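Rorndale Street Names

Place-name data for the town of Rorndale and the three parishes next to it
Version 2, April 2022

Summary

This dataset lists street, lane and alley names in Rorndale, Flitbridge, Villanueva and Gunstead, with the earliest written form we found for each one and, where it is known, the origin of the name. It was put together from parish rate books, printed directories and council minutes. The main table has 2,508 rows. Each row is one spelling of one name in one source, so a street that changed its spelling several times has several rows.

The work was started by Macarena Manzano as an index for her own use. Demetrio Llorente joined later, typed up the Gunstead rate books and wrote the checking scripts.

Files

names.csv: the main table
streets.csv: one row per street, 1,012 rows
sources.csv: list of books and papers used, with shelf marks
origins.txt: longer notes on names where the origin is disputed
check.py: looks for missing keys and repeated rows

All files are UTF-8. The CSV files use commas and have a header row. Names that contain a comma are in double quotes.

Columns in names.csv

name_id: a number, never reused
street_id: links to streets.csv
form: the name exactly as written in the source, including errors
year: year of the source. Blank if the source has no date.
source_id: links to sources.csv
page: page or leaf number, as text
note: free text, mostly empty

Columns in streets.csv

street_id: a number, never reused
modern_name: the name on the current street sign, or the last known name if the street is gone
parish: one of the four parish names
status: open, closed, built over, unknown
origin_type: person, trade, building, water, field, direction, unknown

How the origins were assigned

We used "person" only when a source ties the street to a named owner or tenant. A surname in the street name was not enough. Mason Lane in Flitbridge is marked "trade" in many local books, but the rate books show a family called Mason holding both corner plots, so it is "person" here. Tanner's Row went the other way. 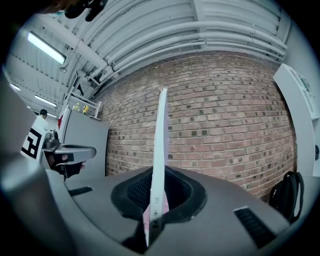 Names with "Kiln" or "Brick" in them gave us the most trouble. Rorndale had two kiln fields and they are easily mixed up in the minutes, which often say only "the kiln." Where the clerk did not say which one he meant, origin_type is "field" and the question is written up in origins.txt. Kiln Back and Upper Kiln Back are treated as two streets up to the point where the directories merge them.

There are 316 streets with origin_type "unknown." Please do not read this as "no origin." In most cases it means we have not yet seen a source that settles it.

Known problems

The Villanueva rate books have water damage, and several pages could be read only in part. Letters we could not read are shown as a question mark inside the form.

15 streets on the Gunstead boundary appear in the books of two parishes. They are listed once in streets.csv, under the parish that collected the rate. The rows in names.csv keep their own sources.

The year column for council minutes gives the year of the meeting. Some names were in use well before the council wrote them down.

"Saint" and "St" are left as found. Sorting by form will split them.

Changes since version 1

Added the Gunstead rate books
Split the old "type" column into status and origin_type
Fixed the parish for Ferry Steps, which had been put under Flitbridge
Removed repeated rows from the second directory

Use

The data may be copied and changed for any purpose. If you publish something from it, give the version number, as street_id values were renumbered once between versions 1 and 2.

Corrections

Send the street_id, the form and the source with a page number. Corrections without a source are kept in a separate list until one is found. The next round of changes is planned for December and will cover the Flitbridge canal papers.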